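Capítulo 4
Almacenamiento en estanterías: geometría, carga y direccionamiento

4.1 Planteamiento

El almacenamiento de piezas pequeñas se resuelve en la mayoría de los talleres mediante estanterías abiertas de módulos repetidos. El capítulo anterior trató la clasificación de existencias por rotación; el presente se ocupa del soporte físico de esa clasificación. Se estudian la división del frente en huecos, el comportamiento del estante como viga y la asignación de direcciones a cada posición.

Se denomina hueco al volumen comprendido entre dos paneles verticales consecutivos. Nivel es cada superficie horizontal de apoyo dentro de un hueco, incluida la base. Posición es la intersección de hueco y nivel, y constituye la unidad mínima a la que puede asignarse una referencia. Un mueble de tres huecos y dos niveles ofrece, por tanto, seis posiciones.

4.2 Paneles y uniones

Los paneles verticales cumplen dos funciones: transmiten la carga al suelo y delimitan los huecos. En cálculo se consideran comprimidos y arriostrados por los estantes - hipótesis válida solo si la unión impide el giro. Una unión con holgura transmite el peso pero no aporta rigidez lateral, y el conjunto se deforma en paralelogramo ante un empuje horizontal.

Las ranuras practicadas en un panel reducen su sección resistente. La comprobación debe hacerse en la sección neta, descontado el ancho de la ranura cuando esta es pasante, o su profundidad cuando es ciega. Las esquinas interiores vivas concentran tensiones; conviene redondearlas siempre que el proceso de corte lo permita. 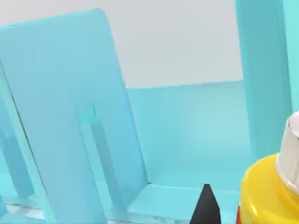 La rigidez lateral puede obtenerse por tres vías: un panel trasero continuo, tirantes en diagonal o el anclaje a un muro. El panel trasero es la solución habitual en muebles de poca altura. Impide el acceso por la cara posterior, lo que excluye la reposición por detrás y condiciona el orden de salida de las existencias.

4.3 El estante como viga

Un estante apoyado en sus dos extremos y cargado de manera uniforme se calcula como viga biapoyada. La flecha máxima se produce en el centro y crece con la cuarta potencia de la luz. De ello se sigue que, a igualdad de carga por unidad de longitud, un estante de 500 mm que se alargue hasta el doble multiplica su flecha por dieciséis. El espesor interviene al cubo y en sentido inverso.

En muebles con huecos de ancho desigual, el dimensionado se realiza para el mayor de ellos y el espesor resultante se aplica a todos los estantes. Emplear espesores distintos ahorra material, pero complica el repuesto y altera la altura libre entre niveles.

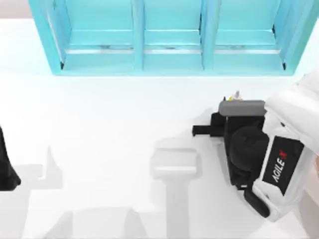 Figura 4.2. Estantería abierta de tres huecos con estante intermedio.

4.4 Direccionamiento

Cada posición recibe un código formado por mueble, hueco y nivel. Los huecos se numeran de izquierda a derecha y los niveles de abajo arriba, de modo que la adición de un nivel superior no obligue a renumerar los existentes. Así, 10-2-1 designa el segundo hueco del mueble 10, nivel de base.

El almacén de Kestholm, que se utilizará como caso de estudio en los ejercicios, dispone de 563 posiciones. La tabla de direcciones fue elaborada por Brigitta Kälin y se reproduce en el anexo B.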